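Search this site Search Go
Home device panel: reading tablets

Help us live with the next Grudano reader: Ceka is looking for home testers

Posted January 2026 by the Ceka reader panel desk
15 comments 101 shares

If you are the kind of person who has a book going on the nightstand, another in your bag and a third you keep meaning to get back to, we would love to hear from you. Ceka is putting together a new panel of home testers for the Grudano, our small reading tablet, and we have room for 800 people who are willing to use one every day and tell us, in plain words and at whatever length they like, what it is like to live with.

You don't need to know anything about screens or chips or batteries. We have people here who worry about those things all day long, and they are very good at it, but they also tend to read in the same chair under the same lamp, and we would much sooner hear from somebody who reads on a bus, or in the bath (carefully, please!), or out on the porch with the sun coming in sideways. Slow readers are welcome. So are people who gave up on e-readers years ago and went back to paper, and we'd especially like to know what put you off.

What we ask of you

The panel runs for 11 weeks and finishes in June. We'll mail you a Grudano with a charging cable and a cloth cover, and you'll use it for your ordinary reading, whatever that is. Once a week we send a short set of questions about page turns, the front light, how often you had to charge it and whether anything got on your nerves. Most people will be done with it in 15 minutes, though some of our earlier testers wrote us pages and pages, and we read every word over coffee and enjoyed it very much.

Toward the end you'll be asked to try Siu, our new library app, which keeps your place between the tablet and your phone. It is still a little rough in spots. If it loses your page, please don't suffer in silence, just write and tell us which book you were in and what you had been doing.

What you get

You keep the tablet and the cover when the panel is over, along with a store credit for books. We're afraid we can't pay wages for this, and it isn't a route into a job with us, although we do advertise openings on the careers page from time to time.

Who can apply

You should be 18 or older, live in the United States, and have Wi-Fi at home. Only one tester per household this time, so you may have to talk it over at dinner. If you wear reading glasses or use large print, please say so on the form. We want plenty of you, and last time we had too few.

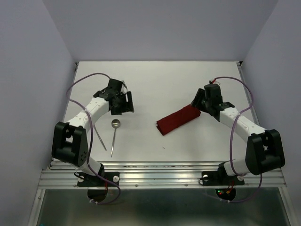 A workbench at our Rumemlow building.

How to apply

Fill in the form on the panel page and tell us what you're reading right now, where you usually read, and the last gadget that made you grumble. A few sentences is fine. We'll write back to everyone, including the people we can't fit in, and if you miss out we can keep your name for the next panel if you check the box at the bottom of the form.

Questions can go in the comments, or to the panel desk through the same form.

15 comments
Share this 101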